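Pinness Desk File Organiser, Mint Green
Upright file and book divider for desks, shelves and worktops 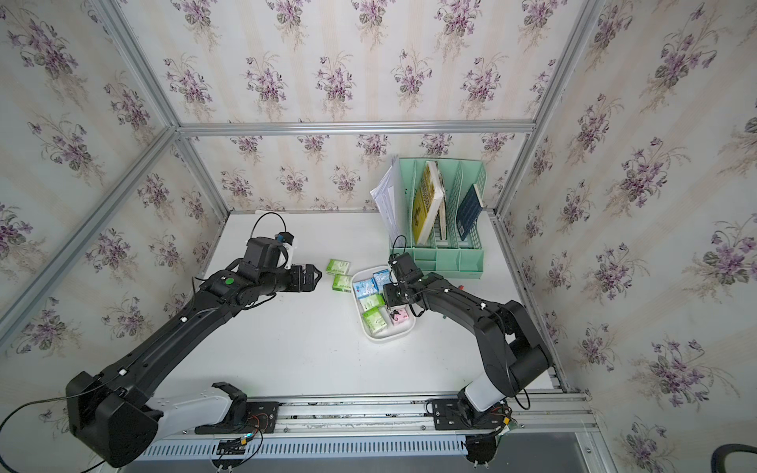
The Pinness is a plastic organiser that holds papers, folders and books upright on a desk. It comes in mint green and needs no fixings. Stand it at the back of the desk and fill it from the front.

It is part of the Vestivcombe range of desk storage. Everything in the range is sold separately, so you can start with the organiser and add trays later, or use it with trays you already have.

What it holds

The dividers make a row of upright compartments. Loose papers, thin books, notebooks and hardbacks can all go in the same organiser, and you don't need to sort them by size first. A book that is narrower than its compartment will lean against the divider, and the divider is made to take that.

Loose paper behaves differently from books. A stack of plain sheets with no cover will bend forward at the top if the compartment is only part full. If this bothers you, put the sheets in a card folder or a plastic wallet, or stand a stiff piece of card in front of them. We would also put loose paper in an end compartment, where it is easier to lift out in one go.

The dividers have slots and a grid pattern, so you can see a little of what is behind them and dust does not collect as it does in a closed box. The mint green is moulded through the plastic and will not chip off like paint.

Using it with a tray

Most people who buy the Pinness also want somewhere for the small things that drift about on a desk. The Skodurcombe tray is a plain white rectangle with low sides and goes in front of the organiser. Pocket packs of tissues fit in it well, lying flat, and so do sticky notes, spare batteries and packets of staples. Keep the tray for things you pick up every day. Anything taller is better beside the tray than in it – small boxes, for instance, can stand directly on the desk to the left or right.

If you are left-handed you may prefer to have the tray on the other side. The organiser is not handed and can be used either way.

Setting up

Take the organiser out of the box and remove the film from the base. Check that the dividers are pushed fully down. They are a tight fit when new and may need a firm press with the palm of your hand.

Place the heaviest book in first, close to the middle if you can, then work outwards. With only one or two light items in it the organiser can slide on a very smooth worktop. Two self-adhesive rubber feet are supplied for the back edge and will stop this. They are optional and they do peel off again, though they leave a faint mark on some painted surfaces.

Leave a small gap between the organiser and the wall, particularly if the wall is papered. Plastic corners can rub wallpaper when books are pushed in hard.

Care

Wipe with a damp cloth and a little washing-up liquid. A soft brush is useful for the grid. Do not put it in the dishwasher, and do not stand it against a radiator. Ink from a leaking pen will stain if it is left overnight, so wipe it off while it is fresh.

Details

Colour: mint green
Material: plastic
Assembly: none, dividers supplied fitted
Supplied with: 2 rubber feet
Not included: tray, books, papers or other desk items
Guarantee: 25 months
Sold: singly or in cartons of 12

Delivery and returns

Orders are packed at our Hafstein warehouse. Single organisers go out by ordinary parcel post. Cartons travel by courier and need somebody in to sign for them.

You can return an unused organiser within 30 days. Please keep the outer box until you are sure, as the organiser has to come back in something rigid. If a divider arrives cracked, tell us which compartment it came from and we will post a replacement divider on its own – there is no need to send the rest back.

The next delivery of mint green is due in April. Orders placed before then are filled from present stock.

Also in the Vestivcombe range

Skodurcombe tray, white
Replacement divider, mint green
Rubber feet, pack of 12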